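How to Clean the Drain Filter on a Front Loader

If your towels come out smelling like a pond, the filter is overdue. Allow 18 minutes and 2 old towels you no longer respect.

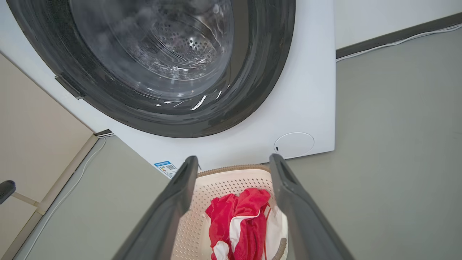

By Lilach Egger
Laundry | Updated December

Unplug the washer. Find the round cap low on the front, at the right, and slide a shallow tray under it. Unscrew slowly - up to 700 ml of gray water will want to meet your socks. Rinse the filter, collect your coins, screw it back in.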